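Cómo pintar un mueble de madera en blanco sin lijarlo a fondo

Por Kavinda Khondokar
Actualizado el 22 de marzo de 2026

Pintar de blanco un mueble antiguo es un trabajo de fin de semana largo. La pintura en sí ocupa poco tiempo. Lo que se alarga es la limpieza, el secado entre manos y el remate de las molduras. En esta guía explico el método que uso en el taller de Magaña para cómodas, mesillas y tocadores barnizados.

Material necesario

Desengrasante o jabón neutro
Dos esponjas y trapos de algodón que no suelten pelusa
Lija de grano 180 y de grano 320
Masilla para madera y espátula pequeña
Imprimación de agua bloqueadora de manchas
Esmalte acrílico al agua, blanco satinado
Rodillo de espuma de 10 cm
Brocha plana de 4 cm y pincel redondo del número 8
Cinta de carrocero

Para una cómoda de tres cajones suelo gastar menos de medio litro de imprimación y tres cuartos de litro de esmalte. Si el mueble tiene patas torneadas o mucha talla, conviene comprar el bote de litro.

Paso 1. Desmontar y numerar

Saque los cajones y retire tiradores, bisagras y bocallaves. Numere cada cajón por detrás con lápiz, porque en los muebles viejos casi nunca son intercambiables. Los tornillos van en una bolsa con el nombre de la pieza. Si hay un espejo, desmóntelo entre dos personas y guárdelo de pie, apoyado sobre una manta.

Paso 2. Limpiar

La cera y la grasa son la causa más frecuente de que la pintura salte. Pase la esponja con desengrasante diluido, aclare con agua limpia y repita hasta que el trapo salga sin color. En las ranuras de las molduras uso un cepillo de dientes. Deje secar el mueble una noche entera.

Paso 3. Matizar la superficie

No hace falta llegar a la madera. Basta con quitar el brillo con la lija de 180, siempre en el sentido de la veta, y retirar el polvo con un trapo apenas humedecido. Si sospecha que el acabado anterior es muy antiguo, haga antes una prueba de plomo - las hay en tiras, se leen en un minuto - y no lije en seco si sale positiva.

Rellene los golpes con masilla, un poco por encima del nivel, y lije cuando haya endurecido.

Paso 4. Imprimar

Aplique una mano fina con el rodillo en las superficies planas y con la brocha en los cantos. Si al secar aparecen manchas amarillas o rosadas, son taninos de la madera. Dé una segunda mano de imprimación sobre toda la pieza, ya que los parches se notan después bajo el esmalte.

Paso 5. Pintar molduras y adornos

Empiece siempre por los relieves. Cargue poco el pincel redondo, trabaje desde el fondo de la talla hacia fuera y repase al cabo de unos minutos para recoger las gotas. Un exceso de pintura redondea los bordes y borra el dibujo.
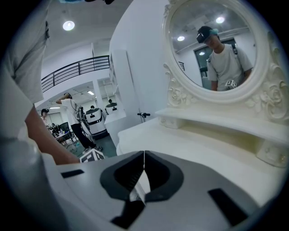 Tocador blanco con ornamentación.

Después pinte las zonas lisas con el rodillo, en pasadas largas y sin apretar. La primera mano queda irregular y eso es normal. Respete el tiempo de repintado del envase, lije muy suavemente con grano 320, limpie y dé la segunda. En blanco casi siempre hace falta una tercera, sobre todo si el mueble era de nogal o caoba.

Paso 6. Secado y montaje

El esmalte al agua está seco al tacto en un par de horas, pero tarda unas tres semanas en endurecer del todo. Durante ese tiempo no ponga tapetes, lámparas ni frascos encima. Monte los herrajes al segundo día y deje los cajones entreabiertos la primera semana para que no se peguen a los cantos.

Si los cajones rozan, frote las guías con una vela blanca. No pinte nunca las guías ni el interior del hueco.

Problemas habituales

Piel de naranja: el rodillo iba demasiado cargado o la pintura demasiado espesa. Lije con 320 y repita la mano con el esmalte diluido según indique el fabricante.

Marcas de brocha: se ha repasado la pintura cuando ya empezaba a tirar. En verano pinte a primera hora y lejos de las ventanas.

Amarilleo: es típico de los esmaltes sintéticos en habitaciones con poca luz. Los acrílicos apenas cambian de tono. Una mesilla que pinté en noviembre de hace varios años sigue igual, y está en un pasillo interior.

Desconchones en las esquinas: quedaba cera. Hay que levantar lo suelto, desengrasar y volver a imprimar esa zona.

Mantenimiento

Limpie con un paño húmedo y jabón neutro. Evite el alcohol, el amoniaco y las esponjas abrasivas. Guarde un tarro pequeño y bien cerrado del mismo esmalte, etiquetado con la marca y el tono, para retocar los golpes.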